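Pairing socks without a big pile

White socks are the hardest to pair, as they all look the same until you hold them near each other. I do it at the table and never on the bed. Put one sock flat, with the toe to one side, and keep the next one in the hand while you compare. Look first at the cuff – a small mark or tag there often tells more than the length.
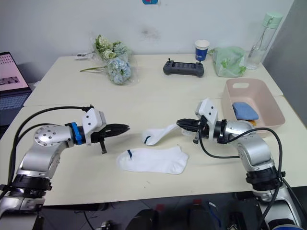 Kerstin Eklund writes that she does not compare at all: she buys 14 equal pairs each September and gives the old ones to the cleaning cupboard. It is a good method if all the family has the same size.

Single socks can wait in a bag on the door. I empty mine every second wash – after this, they become dusters.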